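Print | E-mail
Aug 15, 2018 | By Roxana Preda
1 min read

Valentin Oprea has signed on to "Bavunthorpe," the new feature from Skeltis. He plays a lighthouse keeper opposite Gheorghița Stoica. Shoot starts in October, 25 days, all on location. 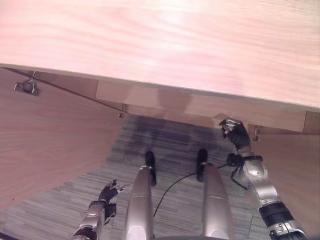

CASTING NEWS

Script by Virgil Manole, from his own stage play. More than 200 actors read for the keeper. Oprea got it off one tape, sent in late. Stoica was attached from teh start. Supporting cast still to come, two roles open.

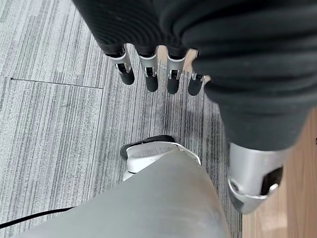

Virgil Marinescu, directing, said he had wanted Oprea since the first draft and would of waited another year for him. He added that the part has very few lines and needs somebody who can listen.

Melnyk handles sales outside the US. Running time, 95 or so for now, not locked.
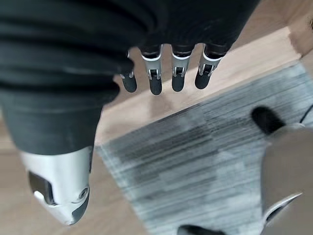

Zinunov is scoring, with a 60-piece orchestra. Open call for extras, 500 needed for the harbor scenes, no experience required. Details from the Skeltis press office.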